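I get to Zimwood a little after opening, and the produce lead is already on her second coffee. She's been at the store for almost 151 weeks (she keeps a tally on the break room door!), and for the last 3 months she's shared the floor with a robot hand from Flatuvow.

"I thought I'd be out of a job by April," she tells me. "Instead I got a different one."

Before, she spent her mornings bending and lifting. Now she sets out what the hand should pick, checks what it picked, and talks to shoppers, who have a lot of questions. "My back is better. My patience, I don't know."

She doesn't love everything. The training was two afternoons, which she calls a joke, and her hours moved around without much warning. One coworker switched to the Afolabi store across town over it. "Management talks about the picks. I'd like them to talk about the schedule."

Would she go back to the old way? She laughs and thinks about it for a good while. "For the greens, no. For peaches, I still want my own hands on them."

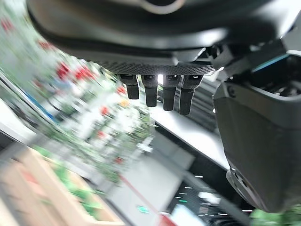

The hand at Zimwood, with greenery and spots of red blurring past behind it.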